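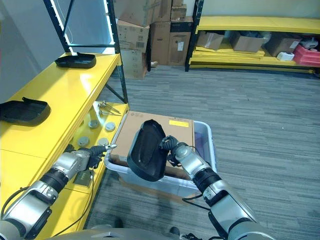
Wisik 15 im Test: Saturn, mit Geduld

Für 395 Euro verspricht Wisik den Ring. Man sieht ihn auch, sofern die Montierung aufhört zu zittern, was sie meist dann tut, wenn Saturn untergegangen ist.

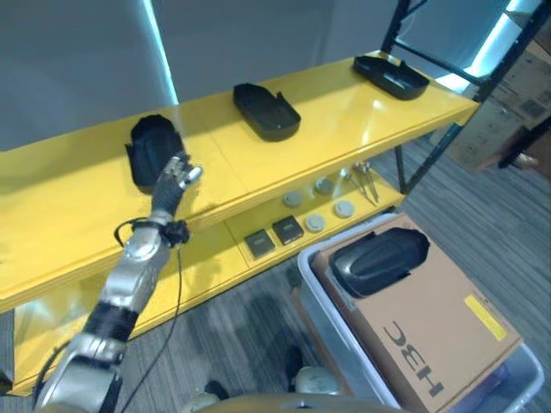 Schwarze Schalen auf gelbem Regal

Das Okular von Olico ist ordentlich, der Sucher eher Dekoration. Bei Mond und Plejaden habe ich trotzdem gejubelt.
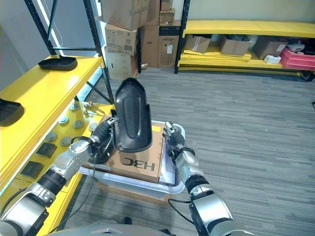

Schwarzes Formteil über der Kunststoffbox

Die Anleitung kennt 600 Objekte. Gefunden habe ich den Orionnebel, zweimal.

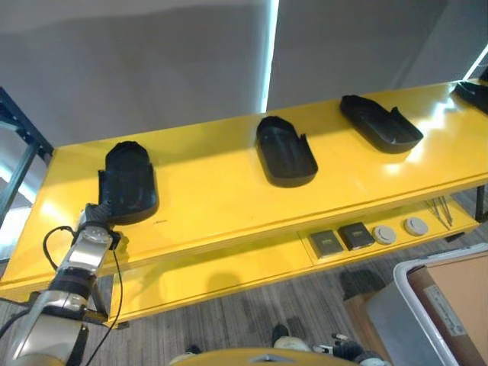 Schalen auf dem gelben Tisch

Ich behalte es. Rekha Lobo, Dezember 2023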